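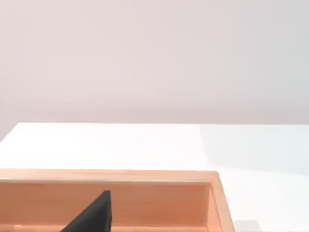
Jurkdale Media Expo, and the converter that does everything

I went to the Jurkdale Media Expo mostly because Tsion Sisay had a spare pass and I had a shoebox of old camcorder tapes at home that I keep promising to do something with. The pitch on the website was that you could walk in with your footage problems and walk out with them solved. I've been to enough of these things to know you mostly walk out with a tote bag.

The hall is the old curling rink on the east side, and parking was $30, which isn't mentioned anywhere on the event page. The doors opened late. There were two lines, one for people who had printed their pass and one for people with it on their phone, and both lines ended at the same woman with the same scanner.

The big name this year was Kudo, who make a desktop video converter. They had the stand right inside the entrance, with couches. If you've never run into their software, the idea is that you feed it whatever odd file your camera or phone or ancient hard drive has given you, and it turns it into something that plays on your tablet, your TV or your phone. There are free programs that do this already. Kudo's argument is that theirs is faster and you don't have to know what a codec is.

Adebayo Nwankwo was doing the demos. He was good at it, relaxed, and clearly tired of the question about free software, which he got twice while I was standing there. The demo went like this: he dragged a folder of clips into the window, picked a tablet from a menu, pressed the button, and the progress bar ran across in the time it took him to say his next two sentences. People made approving noises.

I asked how long the clips were. He said they were "typical home clips". I asked again and he opened one, and it was eleven seconds long. My tapes are an hour each.

I'd brought a memory stick with a file I know to be trouble. It came off a camera I bought in 2007, it's interlaced, and the sound drifts further out of sync the longer it goes. Adebayo was willing to try it, credit to him, although a colleague came over and asked whether that was allowed. The converter took the file without complaint. It finished in a few minutes, on a laptop that I suspect cost more than my car. The picture was fine if you didn't look at anything moving sideways, where you could still see the comb lines. The sound was out at the end by the same amount as before, as far as I could tell through the noise of the hall. He said there was a setting for that in the paid version. I asked if this was the paid version. It was. He wrote down my email address.

The price is $60 a year, or $50 if you signed up at the stand. I didn't. Maybe it's worth it if you convert things every week. I convert things once every couple of years, when a relative has a birthday coming, and a yearly charge for that seems like a lot. They used to sell it outright. I asked when that stopped and was told the yearly plan "gives people more flexibility", and I'd have liked an example.

Further in was Grandholm, who do tape transfer. You post them your tapes, they send back files. I had more time for these people, partly because they had real equipment on the stand and would let you look at it, and partly because Mahlet Gebru, who runs their transfer room, answered questions in full. She told me which of my tape types they couldn't do well. She told me that if a tape has been in a damp basement she wants to hear about it before it goes in a machine. When I asked what resolution they deliver at, she said whatever the tape has, and that anyone charging extra to deliver old tape in 4K is charging you for a bigger file.

That last one was probably aimed at the stand directly across the aisle.

The stand across the aisle was Panalach, and they do "enhancement". You give them your soft, noisy old video and their service makes it sharp. They had a split screen running with a child on a swing, before on the left and after on the right, and from a few steps back the right side did look better. Up close I was less sure. The leaves behind the swing had turned into a kind of felt. The child's teeth changed between one moment and the next. I pointed this out and was told the model was being retrained. I asked whether the left side was the original file or whether it had been made worse for the comparison, and the young man said he'd have to check. He went away to check. I waited a fair while, looked at the brochure, and he didn't come back.

The brochure says the service has been "trusted with over 1,680 family archives". No word on what counts as an archive. One tape? I also couldn't find anything in it on where your footage is stored or for how long, and I'd want that in writing before I uploaded a birthday party with other people's kids in it. There's a privacy page on their site. I read it on the bus home and it says they may keep material "as needed to improve the service".

Lunch was a wrap. It was fine.

The afternoon session I'd marked down was Abrehet Gidey's talk on getting old video onto tablets, upstairs in what I think used to be the rink's bar. It was the best part of the day and the room was maybe half full, with the rest of the crowd downstairs at a prize draw. She started by asking who had already lost footage, and most hands went up. Her view is that people fret over the format when they should fret over the copies. A file that won't play on your tablet today can be converted tomorrow. A file on a dead drive can't.

On the formats themselves she was brisk. Most tablets and phones will play H.264 video in an MP4 file, so if you have no idea what to choose, choose that. Keep the original anyway, because every conversion throws something away. Don't pick a higher resolution than the one you started with. If a file won't play, try a different player app before you convert anything, as sometimes the video is fine and the app is just fussy. She ran through that last one live, on her own tablet, with a clip that wouldn't open in the built-in player and opened straight away in a free one. No stand downstairs had mentioned that option to me, and I can see why.

I did have a quibble. She was fairly breezy about interlaced footage, said the free tools "handle it these days", and moved on. Some do, if you find the right box and tick it. I've watched plenty of people not find the box. I put my hand up and she agreed that it's badly labelled -- then showed where it was in the program she uses, which used up the last of the question time. Sorry to the man behind me.

Afterwards I caught up with Adanech Abera, who helped put the program together. I asked why the talks were upstairs with one small sign, and the sales stands had the whole floor. She said the stands pay for the floor. Fair enough, and I'd rather be told that than be told something about visitor flow. She also said they'd had a repair bench planned, where you could bring a dead camcorder and have somebody look at it, and it fell through in March. I'd have gone for that alone. I hope they try it again, though I notice it's the one thing on the list that wouldn't have sold anybody a subscription.

Tsion liked the day more than I did. She bought the Kudo plan at the stand price and says it did her phone clips without a hitch, all of them, over a single evening. Her clips are recent and short, the kind in the demo. I asked her to try one of mine and she's had it for a week.

As for the shoebox, I'm sending two tapes to Grandholm as a test, one good and one I know has a crease in it. Mahlet's price sheet charges by the tape and there's no charge if nothing can be recovered, although return postage is on you either way. Read the small type on that, it's on the back. I'll do the converting myself with the free program and the badly labelled box.

Posted May 11, 2022. If you were at the Panalach stand and that young man ever came back, I'd be interested to hear what he found out.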